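Akthorpe Roaster Says Its Beans Can Be Traced to a Single Tree. Growers Would Like to See How

A coffee roaster in Akthorpe has started selling bags it says can be traced back to the very tree the cherries came from, and is charging accordingly. The coffee, sold under the name Fukora, went on sale in February with a code on each bag that opens a page showing a tree number, a hillside and a picking date.

The roaster, Didarau, says 2586 trees on one farm have been tagged for the project. Owner Kieran Scanlon called it "the end of guessing" at a tasting held for cafe owners, where the first 300 bags were offered to anyone willing to sign up for a year of deliveries. Several did.

What the claim means in practice is harder to pin down. A single coffee tree does not give much. In a good year it might yield a pound or two of roasted beans, picked over several weeks as the cherries ripen at different speeds. To keep one tree's crop apart from its neighbor's, somebody has to pick it separately, pulp it separately, dry it separately and bag it separately, and then the roaster has to roast it in batches small enough to fit on a sample machine.

Didarau roasts on a full-size drum. Asked how a pound of green coffee gets through that without being mixed with anything else, Scanlon said the company works with "tree families," groups of plants growing close together that share a profile. He would not say how many trees are in a family. The number printed on the bag, he said, refers to "the lead tree."

That phrase does not appear on the label or on the page the code opens.

"I have been buying coffee for a long time and I never met a lead tree," said Kathleen Hayes, who runs a small importing business and went to the tasting. "If it's a lot from one corner of one farm, fine, that's a nice thing to sell. Say that. People understand that."

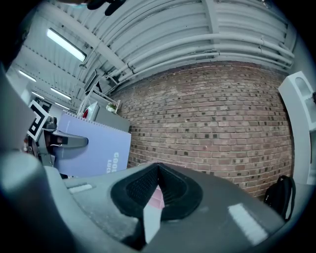

So can a drinker taste the difference between one tree and the next? Possibly, if the trees are different varieties or one sits in much deeper shade, but within a row of the same plants the picking and drying will change the cup far more than the tree does.

Hayes said she liked the coffee well enough. She put it in the same class as several farm lots that sell for half the price, and said the second pot served at the tasting was noticeably flatter than the first, though both came from bags with the same number.

Wiesława Wilczyńska, who owns a cafe in town and took a dozen bags, is less bothered. Her customers scan the code while they wait, she said, and they like seeing the hillside. She has not raised the question of lead trees with them. "They ask if there's oat milk," she said.

The farm itself is named on the page only as Orozco, with no district and no owner. Didarau says it is holding back the details so that competitors don't approach the grower. That is a common enough worry in the trade, but it sits oddly next to a promise of total traceability. A buyer who wants to know where the coffee came from can learn the number of a tree and not the name of the nearest town.

There is also the question of who gets the extra money. Didarau says the grower receives "a meaningful premium" for the tagging and sorting. It declined to give a figure or a percentage, and did not provide a contact at the farm. Loubna Shawky, who has worked with growers on sales contracts, said she would want to see the farm's paperwork before paying more for the story. Sorting at that level takes extra hands at the busiest point of the harvest, she said, and a vague bonus may not cover the wages.

Scanlon said an outside check is being discussed, with no firm date. In the meantime the company plans to put another 200 bags up for sale, and to raise the total to 2000 by the end of the year. He was asked whether the new bags would explain what a lead tree is.

"We're looking at the wording," he said.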